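Skamow wipe-board set -- data card, fault notes

Read this before you train on the set. It has 384 episodes of two arms cleaning a board with a cloth. In 196 of them the right gripper lost holding force for a moment. The command said closed, but the motor current fell to zero.

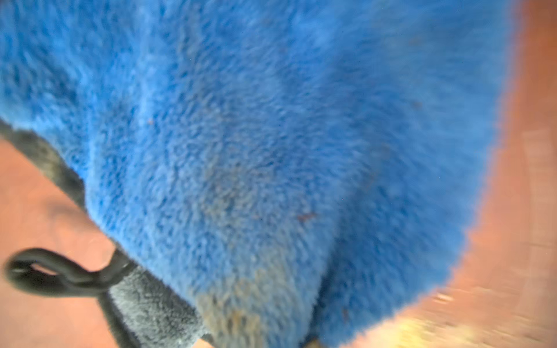 We first suspected the calibration, and we repeated it 3 times without any change. The fault was in the power connector at the right wrist -- it opened when the joint turned far. The connector was replaced in July, after the last episode. No episode was repaired or removed.

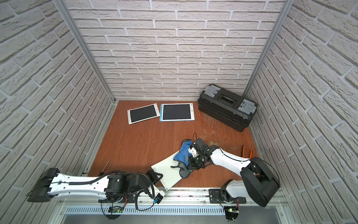
Labels for the fault are in the column grip_drop. The value is 1 when the current was lost, also if the cloth did not fall. Please be careful with frames where the left arm lifts the board by its corner and the right one holds the blue cloth over it: a drop there can look like a normal release.

The emergency stop did not react to this fault. Do not replay these episodes on a real arm with people near.

Card last changed: 4 Jan 2023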